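January 7, 2019

Suture bench, Nerkwood room. Started on the new batch of practice pads from Kondusen, the pale ones with the bumpy surface. Shalini wants to know if they are good enough to replace the Lamik pads before the April course. Pad no. 2548 first. Black thread, curved needle, same as last year so the notes can be compared.

Thread cut to 80 cm was too long. It kinks where it was folded in the packet and the loops lie all over the pad. Went down to 40 cm for the second run, easier to manage, but you run out after a few stitches. Kiran says to pull the thread straight between finger and thumb before starting. Will try.
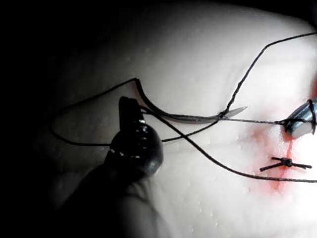

Bite depth still uneven on my side. Margareta's rule is to enter square to the surface and let the curve of the needle do the work, and my entries are too flat. The pad tears if the stitch sits close to the cut. Lamik was more forgiving there.

Lamp is too strong on the right half of the pad. Turn it down next time.

To do:
Ask Priya for the price on 500 pads
More black thread, we are on the last box
Shivam to repeat the 40 cm run on a fresh pad
Old needles go in the sharps tub, not the drawer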